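4.2 Grasp point selection on folded cloth

The policy described in Section 3 takes the wrist view and the last known finger opening, and returns a short sequence of tool motions together with a target opening. For rigid objects this was enough. For folded cloth it was not, and most of the changes reported in this section were made to the perception side, with the controller left as it was.

The first difficulty is that a folded garment has no single correct place to be held. Two operators given the same item will often pinch it at different edges, and both grasps are valid. When we trained directly on the demonstrations, the predicted approach tended to fall between the two, over the middle of the item, where the fingers closed on a single layer or on nothing. We therefore split the prediction into two stages. The first stage scores candidate grasp points over the cloth region and picks one. The second stage plans the approach to the chosen point only, and does not see the other candidates.

The second difficulty is separating the item from what it lies on. Bedding is soft, often patterned, and moves with the item when pushed. The segmentation model we started from, taken from the Skenditz tabletop release, had been trained on plain surfaces and treated printed shapes as objects in their own right. Pale shapes on a darker blanket were the worst case when the target was itself pale, as with the item in Figure 6. 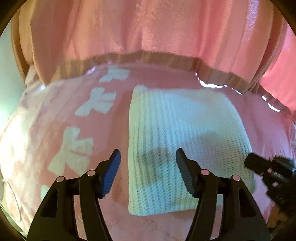 Figure 6. Wrist view with the fingers open over a folded white knit cloth on a pink blanket printed with white bows.

Colour alone does not separate the cloth from the print in views of this kind, so we added a texture channel. It is computed from the local direction and spacing of edges, and responds strongly to ribbed knit, weakly to fleece, and hardly at all to flat print. The channel is passed to the segmentation model next to the colour channels and needs no extra labels. Thoa Thái relabelled 771 frames in which the original masks had included part of the blanket, and these were used for fine-tuning. We kept the network size the same so that the running time on the Rathjen controller would not change.

The fingers themselves take up a large part of the lower half of the view. Early versions masked them out with a fixed shape, which was wrong whenever the opening changed. The mask is now drawn from the linkage model at the measured opening, with a small margin to allow for bending at the pads. Pixels under the mask are marked as unknown. They are not treated as background, as doing so had caused the planner to place the cloth edge at the inside of the pad. The dark corners produced by the lens are handled in the same way, but with a mask that does not move.

Candidate scores are updated during the approach, up to 40 times for a single grasp. A new candidate replaces the current one only if it scores higher in 2 consecutive updates. Without this rule the tool wavered between neighbouring folds of nearly equal score, a fault first noted by Hưng Kiều in the Trosham trials. Once the pads are level with the top layer the choice is fixed, and the remaining motion is run without further updates from the scoring stage.

Two cases remain unsolved. Cloth that is tucked under other bedding is segmented only up to the visible edge, and the planner has no notion that more of it may lie beneath. Shadows cast by the tool can also split one region into two when they fall across a fold line. We tried adding synthetic shadows in training, which reduced the second fault but made the masks less exact along true edges, and the results in Section 5 were obtained without them.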